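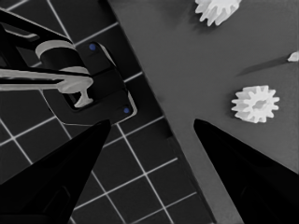 **When does a simulated run count as evidence that a cell change is safe?**

Only after the same change has passed a hardware run at reduced speed. Simulation results are accepted for planning and reach checks. They are not accepted for contact force, pinch distance or stop time.

**Which speed limit applies during that hardware run?**

200 mm/s at the tool tip, with the enabling switch held. The limit covers every Pireck cell, including those that are fully fenced.

**Do insertion tasks need a separate assessment?**

Yes. Putting a peg in a slot or a gear on a shaft brings the fingertips close to a fixed part, and a hand can be caught between them. Record the smallest gap in the path and the force limit set in the controller - both values go on form 2.

**Can I model fixtures in plain colors with no labels?**

Yes. Geometry and position must match the released drawing. Color and surface finish are left to the person building the model. Gears must have modeled teeth if the task depends on meshing; a smooth disc is rejected at review.

**How many people sign off a change?**

2. The programmer signs for the path, and a second person who did not write it signs for the assessment. A shift lead may be the second person.

**What has to be kept, and where?**

Keep the scene file, the controller version, the random seed and the log in the Lutine archive. Screenshots may be added but do not replace the log. Records made before the move from Drarka remain valid and keep their old numbers.

**The finger shape changed. Do I start over?**

Repeat the gap and force checks. The reach check stands if the new finger is no longer than the old one.

**Where is the full rule?**

Section 177 of the cell handbook. Questions on wording go to Kausar Minhas. Requests for an exception go through the Jaber queue, and the cell stays at reduced speed until a reply is logged.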